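Notes for the clothing repair talk, Branwood library, June 28, 2018

Welcome everybody, and wait a minute for the people still hunting for chairs. Say how pleased I am to be back, and mention that the last time I spoke here 18 people came and we ran well past closing, which was entirely my fault and I'd gladly do it again.

Start with the coat story. I bought that coat in Gristollow when I had just started my first job, wore it for eight winters, and nearly threw it out over a torn lining that took me one evening to fix. (Pause here. Somebody always has a coat story of their own, so let them tell it.)

Then move on to the mending pile. Ask for a show of hands – who has one at home? Mine used to live on the bedroom chair, and it grew until I couldn't sit down. What helped me was giving it a regular evening, with the radio on and a pot of tea, and doing the small jobs first. Buttons, then hems, then the thing I'm dreading.

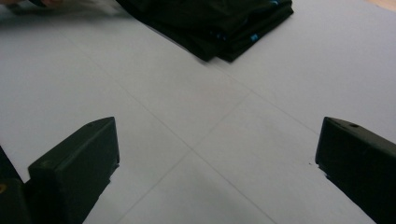 When is a tear too big to mend by hand? When the cloth around it has gone thin, because new stitches will only pull through it, and then you want a patch that reaches well out into the strong part.

Pass around the patched elbows and the two sample hems. Remind people to look at the inside too, where all my crooked stitches are. Dark thread is hard on the eyes, so tell them to sit by a window or pull a lamp in close, and to go one shade darker if they can't match the color.

Say a few words about the Figueiredo shop, which still sells buttons loose from the drawer and will let you stand there matching for as long as you like. I've spent whole lunch hours in there and come out with one button, very happy.

Leave 10 minutes for questions. If it's quiet, ask what people's mothers and grandmothers taught them – that usually gets the room going nicely.

Sign-up sheet for the next mending evening is by the door. Bring the pins home this time!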